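Clastumeo desk-tidy policy: second pen stroke drifts on the clipboard task
Status: open, waiting on retrain
Component: Trirton two-arm cell, right arm

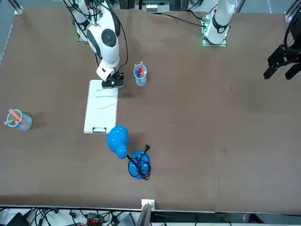 Summary

The policy is supposed to draw two level lines on the clipboard, put the marker away, then stand the lamp up and set both pen cups at the back of the table. Line one is fine. Line two slopes. It shows up with the checkpoint trained on the Olurberg demos and not with the older one.

What we ran

10 rollouts per checkpoint, same start layout: clipboard upright to the cell with the clip toward the front, lamp on its side below it, one pen cup off to the left and one to the right of the clipboard. Green marker every time. Both checkpoints saw the same 50 demos for the lamp and cup steps. Only the drawing demos differ.

Log

Monday was spent on hardware, so nothing before the first entry here is about the policy.

1. Checked the clipboard for slip. Taped the corners down and reran. Slope still there. Took the tape off again so the layout matches training.

2. Checked gripper force on the right arm. Logged values are the same for both lines. Lowered the press by one setting and the ink got patchy, so I put it back.

3. Swapped the new checkpoint for the old one without touching anything else. Level lines, but it stops before it gets to the lamp. That is the old Camacho issue and has its own ticket.

4. Replayed the recorded joint targets open loop with no policy running. Both lines came out level. So the arm can do it and calibration is not the problem.

5. Changed the action chunk from 50 steps to 10. Slope is smaller but the stroke gets shaky – you can see every replan as a little bump. Not a fix.

6. Went through the Olurberg drawing demos by hand. In 5 of them the operator starts moving toward the lamp before the second line is done, and the wrist begins to turn while the pen is still down. The policy seems to have learned that.

Current guess

Bad segment labels in those demos. The end of line two got mixed in with the start of the lamp reach. This fits with step 5, as a shorter chunk would carry less of the reach into the stroke.

Next

Trim the 5 demos at pen lift and retrain with 2 seeds. Leave the chunk at 50. Same layout for the test, and please don't move the cups between runs – the wrist camera picks them up and it makes the comparison useless.

Will update when the retrain is off the queue, probably Thursday.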